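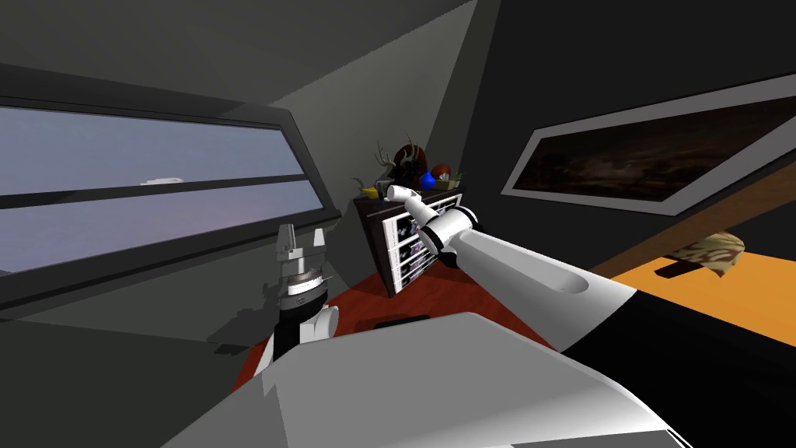
Mosska: letters to the editor on licensing and permits

Hi, and welcome! Mosska is a collection of 3000 letters to the editor, all arguing over one question — how much say should a government have over who gets to earn a living at what? Hair braiding, food carts, tree trimming, home bakeries, driving a cab. If somebody needed a permit for it and somebody else got mad, I probably have the letter.

I started typing these up because I kept getting into the same argument with friends (I lean toward fewer permits, you should know that going in) and I wanted to see what people were saying before I opened my mouth again. I still open my mouth too early, but now I have a spreadsheet.

What's in the files

letters.csv has one row per letter. The columns are id, paper, year, trade, stance, signed and text.

paper is one of three: the Dirnar Courier, the Langlois Weekly or the Notar Valley News. Dirnar is badly overrepresented, partly thanks to the food cart fight, which went on for years and which I got a little obsessed with.

trade is free text, lowercase. I tried to merge things like "barber" and "barbering" but I'm sure I missed a few.

stance is loosen, tighten, mixed or unclear. More on that below!

signed is yes or no. Names of letter writers are removed from the text either way, and so are street addresses.

second_reader.csv holds a second set of stance labels for 1000 of the letters, done by Thibault Marty without looking at mine.

How the stance labels were made

I read every letter and picked a label. No script, just me and a lot of coffee. "Loosen" means the writer wants fewer rules or cheaper permits. "Tighten" means more rules, more inspections or steeper fines. "Mixed" is for the folks who want the rules gone for their own trade and doubled for everybody else's (there are a lot of them, and I love them).

Thibault and I disagreed most on sarcasm. A letter that says "by all means, let's license lemonade stands next" is a loosen to me, but he marked several of those unclear, and I left his labels alone.

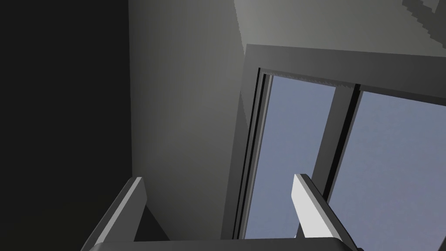
Yolanda Arrieta wrote to me after the June release that my "tighten" pile was unfair to its own authors, because it lumped people who wanted a basic safety check in with people who wanted to keep newcomers out of the business. She thought those were two separate arguments and that anybody using the labels to say "the public wants more regulation" would get it wrong.

She had a point. I went back and added a reason column to the tighten rows only, with the values safety, competition, revenue and other. It's my reading and it hasn't been checked by a second person yet.

Known problems

Letters that got printed aren't the letters that got sent. Editors pick, and I have no way to see the discard pile.

32 rows have text cut short where the scan was too faint to read. They end with [illegible].

Please don't use this as a poll. People who write to the paper about cab permits aren't a sample of anybody!

Changes

Latest update: Sunday, December 24, 2023. Added the reason column, fixed dates on the Langlois rows (thanks, Radek Říha) and dropped three duplicates that Santino Quezada spotted, then put in three new letters to replace them.

Questions and corrections go to the issues page. Include the id of the letter, please.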